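**Club de robótica Areo. Acta de la reunión de febrero**

Inicio a las 18:30. Se aprueba el acta anterior sin cambios.

**1. Estado del simulador**

El grupo de entorno presenta la escena del baño para la tarea «recoger y colocar» del torneo Flondow. Carga bien en los equipos del aula. Sigue pendiente el tiempo de arranque, demasiado largo cuando se abren varias instancias a la vez.

Se revisan los objetos escaneados. El pie de gato es el más difícil de los nuevos: forma irregular, punta curvada hacia abajo y una cinta con el extremo suelto. Se acuerda mantenerlo en la lista y probarlo sobre superficies lisas.
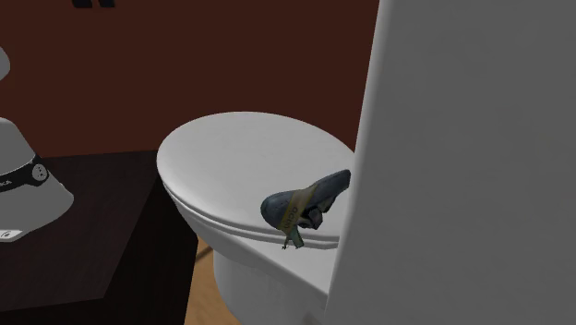
*Escena del baño, pie de gato sobre la tapa cerrada del inodoro.*

Se comenta que la punta sobresale un poco del borde delantero de la tapa. Una parte del grupo propone centrar la posición inicial; otra prefiere dejarla así, porque el reglamento permite colocaciones cercanas al borde. Se vota y se deja como está. También se pide revisar el panel gris de la derecha, que tapa parte del inodoro desde esta vista.

**2. Entrenamiento**

Hay 854 episodios válidos guardados. El objetivo para la entrega es de 2.000. Se repartirán las sesiones en 4 turnos y cada turno anotará los fallos en la hoja común, con el nombre del objeto.

**3. Gastos**

Se aprueba pedir presupuesto a Dimitriou para un disco nuevo, con un límite de 1.000 euros.

**4. Ruegos y preguntas**

Se pregunta si habrá visita al taller de Pludport. Falta respuesta.

Fin de la reunión a las 19:45.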